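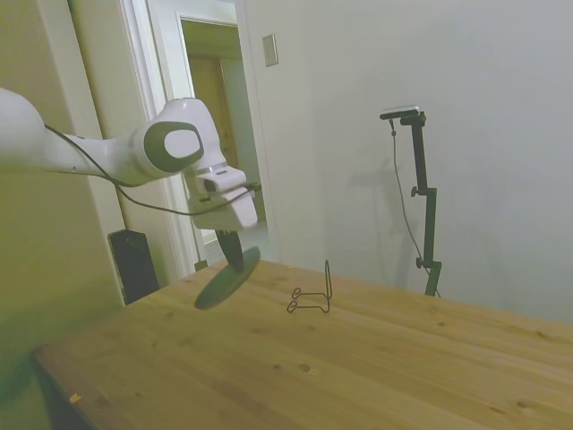

# How does a plate stand up?

A plate is round and flat. If you put it on its edge and let go, it rolls or it falls. So how can people show a nice plate on a shelf?

They use a **plate stand**. Many stands are made of bent wire. The feet in front stop the plate from sliding away. The part at the back holds it when it leans. A plate on a stand always leans back a little – try to find one that doesn't!

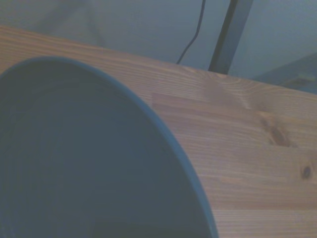
A bowl is different. It is deep, and it usually sits on its flat bottom without help. You can put a bowl on a stand too, but it needs more space, for its round belly.

**Try it at home**

1. Take a plastic plate and 2 heavy books.
2. Lean the plate on one book.
3. Put the other book in front of it, like feet.
4. Now take the front book away. What does the plate do?

*Written by Thu Khương*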